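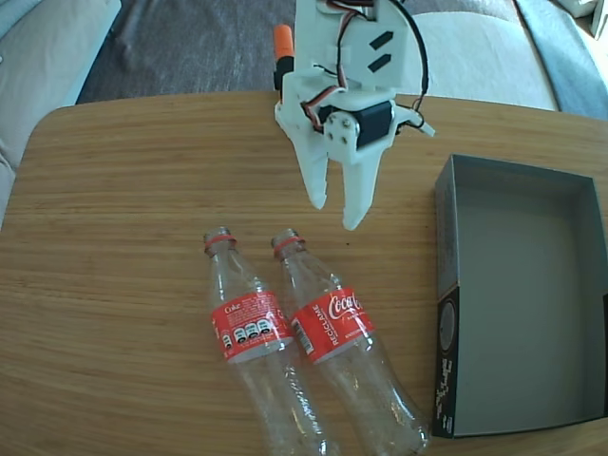
Printed gripper over the two Coke bottles, box on the right.

wickfield_ops
Posted 9:14 am

Putting this up because I've been asked to have a number ready by July and I don't trust the one I've been given. We're a small refill and returns shop. Glass comes in, gets sorted, goes into boxes. The owner went to a trade day at Cavness and came back convinced we should have arms doing the boxing. The quote from Londska is 1296 per station for a printed gripper on a hobby-grade arm, and he wants 3 stations.

I've done equipment budgets for a bottling line and for a bakery, and in both places the sticker price was the smallest part of the headache. What I want from this thread is the stuff that isn't on the quote. Spares, hours, fixturing, whatever you had to buy in the second month. Please don't tell me it's the future.

---

tallowbyte
Posted 9:41 am

First thing I'd cross off is the word "station." An arm and a gripper is an arm and a gripper. A station has a table that doesn't move, something to hold the box, a power supply that isn't on the floor, a stop button and lights you don't turn off at lunch. Ask Londska which of those are in the 1296. My guess is none.

Also, glass. Two bottles lying side by side on a flat table is harder than it looks for a two-finger gripper. They roll, they're slick, and if you squeeze one off center it shoots out like a bar of soap. Flat printed fingers with no pads on them are what I'd worry about. Clear glass on a wood top is no picnic for a camera either, because you see the wood grain right through the bottle.

---

Mervin MacLeod
Posted 10:20 am

I'll take the other side, a little. We've run printed grippers for a year on sorting work and they have been fine. You break a finger, you print a finger. Try that with a catalog gripper and see what the invoice says. Plastic costs us next to nothing and the screws cost less.

The part that does go is the servo. Budget for servos the way you'd budget for printer ink. Buy spares the day you buy the arm, same batch if you can get it, and keep them in a drawer with a label on it.

---

wickfield_ops
Posted 10:33 am

Mervin, how long does it take to swap one? And who does it? I have one person on shift who can hold a screwdriver and I'm paying her to do inventory.

---

Mervin MacLeod
Posted 10:52 am

20 minutes once you've done it before. The first time, clear the afternoon. Getting the screws out is easy. Getting the horn back on at the right angle so the fingers open evenly is where people lose it, and then you have to recalibrate and whatever positions you taught it are a hair off.

---

hobnail
Posted 11:08 am

So a 20 minute repair that costs an afternoon. Love that for the budget.

Look at the wiring too. Bundles of loose servo leads going over the top of a moving part is how we killed our first one. Nothing wrong with the gripper, the wire just rubbed every cycle until it quit. Sleeving and a couple of clips would have saved it. It never shows up on a quote because it's a few bucks, but the downtime was most of a shift.

---

tallowbyte
Posted 11:30 am

Seconding hobnail. Add strain relief, add sleeving, add the hour to fit it.

And I have to ask about the box. An open cardboard box with tall sides is a miserable target. The gripper has to come in over the wall, go down inside without clipping the edge, and let go of glass low enough that it doesn't drop onto the bottle already in there. If you control the box, cut the sides down or buy a shallow tray. That one change might be worth more than a better arm.

---

wickfield_ops
Posted 11:47 am

I do control the box. I hadn't thought of it as part of the purchase. Writing it down.

Does it need to be a box at all? A divided crate would keep them from knocking together.

---

pennyrail
Posted 12:15 pm

A crate means you need better accuracy, though. With an open box you can be sloppy and the bottle still ends up inside. With dividers, every miss is a bottle standing on a divider and then a bottle on the floor. I'd stay with the box and put foam in it.

---

tallowbyte
Posted 12:26 pm

Disagree. Sloppy is how you get chips. If it can't hit a crate pocket it shouldn't be handling glass you plan to refill.

---

pennyrail
Posted 12:31 pm

Fine, but then price an arm that can, and I promise you it isn't 1296.

---

driftmark
Posted 1:02 pm

Has anyone here dealt with Drillilham? We got a competing quote from them last spring. Higher up front, but it came with mounting hardware and a second set of fingers. Their sales guy (Li, very patient man) told me flat out that the cheap setup would do the picking if we were willing to stand there and watch it. I asked how often we'd need to step in and he wouldn't give me a number. I respected that more than a made-up one.

We didn't buy, for what it's worth. The sums only worked if the arm ran on a second shift by itself and we couldn't convince ourselves it would.

---

Mervin MacLeod
Posted 1:19 pm

That's the right test. If a person has to be in the room, you've bought that person a very slow helper. Ours sorts light plastic parts and we walk away from it. I would not walk away from glass.

---

hobnail
Posted 1:40 pm

Which is a different tune from your first post!

---

Mervin MacLeod
Posted 1:44 pm

My first post was about printed parts being good enough. They are. I never said glass.

---

wickfield_ops
Posted 2:25 pm

OK, my notes so far, tell me what's missing:

Arm and gripper, per quote
Spare servos, one full set for each arm
Spare fingers plus some kind of rubber pad
Sleeving, clips, proper power supply
Table fixed down, stop button, decent light
Lower box or tray
A dark mat so the camera isn't looking at wood grain through glass
Labor for setup, labor for repairs, labor for somebody standing near it
Breakage

I'm going to argue for 1 station and not 3, with the other money held back until we've seen it run on our own bottles. Owner won't like it.

---

pennyrail
Posted 2:48 pm

Labels. Returned bottles come back with the wraparound labels in every condition. A dry paper label grips differently from bare glass, and a torn one can stick to the finger. Ask for a trial with your dirtiest returns, the ones you'd be embarrassed to mail. Vendors always demo with clean ones.

---

tallowbyte
Posted 3:06 pm

And get the trial in writing before you pay a deposit. Your bottles, your box, their arm, start to finish with no hands. If Londska says no to that, you've saved 1296 times 3.

---

wickfield_ops
Posted 3:30 pm

Emailed them. I asked for the trial and for a list of what "station" includes. Will post the reply when I get one.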